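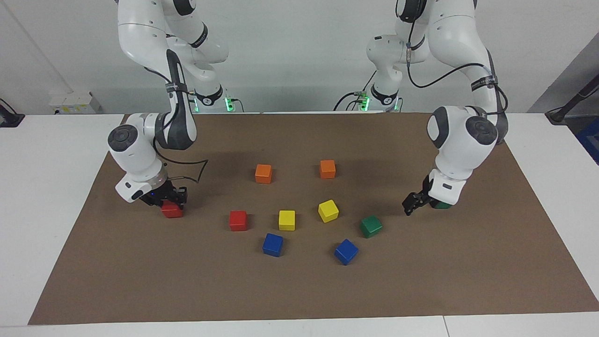

Lorraine Tebbutt

April 7, 2015

The covering of the table was the last matter to be settled before the cubes came out, and it took longer than it should have. I had intended to leave the top bare. It is white, it wipes clean, and it was the reason I chose that table over the darker one at the Praltinwood sale in October. In practice a bare white top is hard on the eyes by the middle of the afternoon, and small objects slide on it when they are set down at an angle. Brown paper corrects both faults. The colors are also easier to tell apart against it, the orange in particular.

Readers who have followed these notes for some time will recall that I previously recommended felt. I now withdraw that recommendation. Felt holds crumbs and lint, it must be shaken out of doors, and it develops a fold down the center that no amount of pressing will remove. Paper develops creases as well, but it can be replaced at modest cost. A roll from the stationer on Scanlon Road is 40 feet long and has so far lasted me through the winter with a good portion remaining.

The following practice has been adopted for laying the paper.

The length is cut the evening before and left face down on the floor so that the curl relaxes. It is then placed on the table and smoothed outward from the middle with the side of the hand. Tape is used at the corners only if the window is open. I do not run the paper all the way to the edges of the table, as a margin of white gives a person somewhere to rest a cup or a pencil – although cups are discouraged.

With regard to the cubes themselves, I have come to prefer a loose arrangement over a tidy one. For a long time I set them out in straight rows, sorted by color, and was rather proud of the effect. The difficulty is that a straight row invites one to preserve it. Every cube that is picked up leaves a gap, and attention goes to closing the gap when it should be on the work. A rough curve across the middle of the mat is more forgiving. Two of the same color may sit near each other, as the orange ones do, without anyone feeling that a rule has been established.

A red cube is nearly always the first to be lifted. I have no theory to offer on this point. The green are the ones most often left behind at the end of the day, usually underneath something, and I make it a habit to look for them before the lid goes on the box.

Storage remains under review. The cubes were formerly kept in a shoe box, which failed at one corner. They are now in a shallow tray with a lid, purchased in Hedham for 19 dollars, and this has proved satisfactory apart from the noise. A piece of the discarded felt has been cut to fit the bottom and has reduced the rattle considerably.

Cleaning is carried out once a week. I use a small quantity of Stunine in warm water, applied with a cloth that has been thoroughly wrung out, and the cubes are dried on a towel before they go back in the tray. Soaking is not advised. The tabletop receives the same treatment whenever the paper is changed, with additional attention to the strip along the wall, where dust gathers and where a cloth does not easily reach.

Two correspondents have written to ask whether patterned paper might be substituted. I would advise against stripes or checks of any kind. A plain gray would probably serve, and I may try it when the present roll is finished.

The question of the overhead light will be taken up in a separate entry. The present bulb is too yellow, and at dusk the red and the orange are closer to each other than I would like.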